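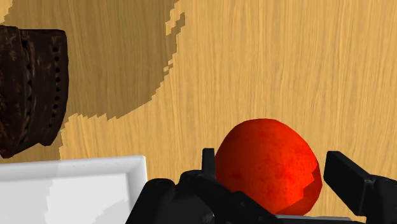
Tekton opens its Sanna practice tasks to everyone

Dusanthorpe, June

Hello from all of us at Tekton. I'm Marcelino Brito, I look after data collection here, and I've been allowed to write this one myself, so please forgive the lack of the usual polish (our press person has read it and only winced twice!).

The short version: from today, anyone who wants them can have the full set of simulated tabletop recordings we've been using to teach Sanna, our picking and placing system. The first release holds 938 recordings, all of a robot arm being driven by a person through a simple kitchen-table job. You get the camera views, the joint positions, the gripper opening and a plain written instruction for each one. It's free for research and teaching, and you can ask us about anything else.

Now the longer version, because I've been living with this for months and I'd like to talk about it.

Sanna learns by copying. A person sits at a desk with a hand controller, looks at a virtual table on the screen and does the job with the arm: reach over, line up, close the gripper, lift, carry, put down, let go. We record the whole thing and start again with everything moved a bit. Do that enough times and the system begins to get the idea that the fruit might be on the left this time, or tucked in beside something tall, and that the approach has to change to suit. Do it too few times, or always in the same way, and you get an arm that goes very confidently to the wrong place.

We work in simulation for this stage. It's quick to reset, you can shuffle the table with a key press, and no real tomatoes get squashed. The graphics are basic. Shadows come out with steps in their edges and a texture will sometimes fail to meet up properly on a round object. We did think about tidying all that before release and decided to leave it alone, partly because it would have taken the summer and partly because what's being shared should be what Sanna was trained on.

Round things have been the hardest, by the way. A box gives you flat sides to aim for. With a ball-shaped fruit you want the fingers either side of the widest part, and if you're a little high when you close, off it rolls. Our operators got very good at stopping just before the grasp, having a look from the wrist view and nudging the arm over a touch. Those small corrections are all in the recordings. Early on we were trimming them out to make the clips look smoother, and the system we trained on the trimmed clips was noticeably worse at recovering from a poor approach, so back they went. I argued for the trimming, so I'll take the blame for that fortnight.

We've kept the failures as well, marked as such. Of the 938 recordings, 525 are round-fruit tasks and 393 use other shapes, mostly boxes and blocks. The last few are warm-up runs which we've left in a folder of their own, and you can happily ignore them unless you like watching people learn the controls. Failed attempts are spread through both main groups and come to 69 altogether. Each has a short note from the operator saying what they think went wrong. Some of the notes are very useful, and some just say "dropped it", sorry about that.

The recording tool is called Prakevau and it's part of the release too. It runs on an ordinary desktop machine with a reasonable graphics card, and it lets you set up a table, drive the arm and save your own examples in the same format as ours. The instructions took me far too long to write, so do please read them before you email! Setting up the hand controller is the fiddly bit, and there's a page just for that.

What we'd love in return is more examples from people who aren't us. Everyone on our team has picked up the same habits by now. We nearly all come in from above, and we all slow down at the same point. A learning system soaks that up along with everything else, so fresh hands would do it a lot of good. If you run a university course, a college workshop or a club and can spare an afternoon, send us what you record and we'll check it and add it to the next release with your name on it, or without if you're shy.

To ask for the recordings, the tool or a chat with me, write to the Tekton data team at our Dusanthorpe office and put Sanna in the subject line. We're also happy to show journalists the setup in person and let you have a go at the controls. Mornings are best, before the operators start their main session at ten.

Notes for editors

Tekton is a robotics software company based in Dusanthorpe. Sanna is its learning system for tabletop picking and placing. Prakevau is the recording tool used to gather examples for Sanna. Marcelino Brito is available for interview.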